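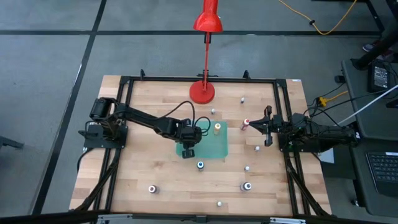
Akash Tyagi lo soltó un martes, a mitad de reunión: una norma que no cabe en la pared junto a la mesa no la lee ni quien la firmó. Y yo, que llevaba 6 páginas de reglamento bajo el brazo (¡mías!), me quedé con cara de tonta.

Desde entonces le doy vueltas. En Trillanwood tenemos un documento de buenas prácticas para celdas con brazos robóticos que heredamos de Nulow, y es larguísimo: 949 líneas en su última versión, con anexos. Habla de paradas de emergencia, de distancias, de quién puede tocar el mando. Todo bien. Pero de cómo se deja la mesa antes de arrancar, dos frases mal contadas, y ahí es donde se nos va media mañana discutiendo.

Mi propuesta es modesta y la defiendo con bastante cabezonería:

1. Los botes se colocan según una plantilla escrita, y si alguien cambia uno de sitio lo apunta. Da igual que sea un dedo de distancia.

2. Cada recipiente lleva su color en la boquilla o en la tapa, y el color figura en la hoja de la tarea. Lo de «el rojo de siempre» no vale.

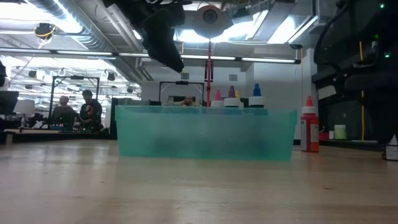 3. Los cables se revisan con el brazo parado, también los que «nunca han dado guerra».

4. Quien está al mando lo dice en voz alta antes de mover nada. Parece una bobada de colegio, ya lo sé, pero cuesta 2 segundos.

Con las piezas pequeñas soy todavía más pesada. Un bote grande perdona mucho; una piececita blanca tumbada sobre un tapete verde, bastante menos, y la cámara de la pinza no siempre te la enseña nítida. 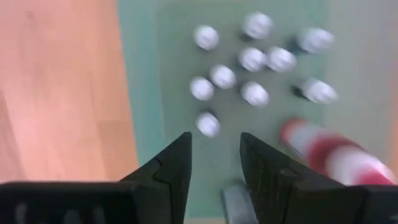

Por eso pido que la norma diga qué se hace cuando hay duda: parar y mirar con los ojos propios, sin que nadie tenga que justificar la pausa en el parte. En Kanaujia lo escribieron así en agosto y me parece lo más sensato que he leído del tema, aunque el resto de su guía me aburra soberanamente. 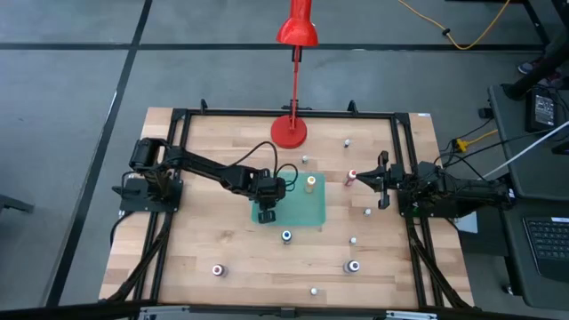 Pues yo no lo veo tan claro, me escribió un lector de Brurach: si dejas que cada cual pare cuando le parezca, al final tienes 5 criterios distintos en el mismo turno y ninguna norma. Tiene su parte de razón, y mira que me fastidia. Le contesté que prefiero cinco personas prudentes a una hoja impecable que se salta todo el mundo, y que el criterio común se va puliendo si las paradas se comentan luego, con un café delante y sin buscar culpables. No le convencí. Seguimos escribiéndonos, y ya me ha mandado tres correcciones al punto de los cables.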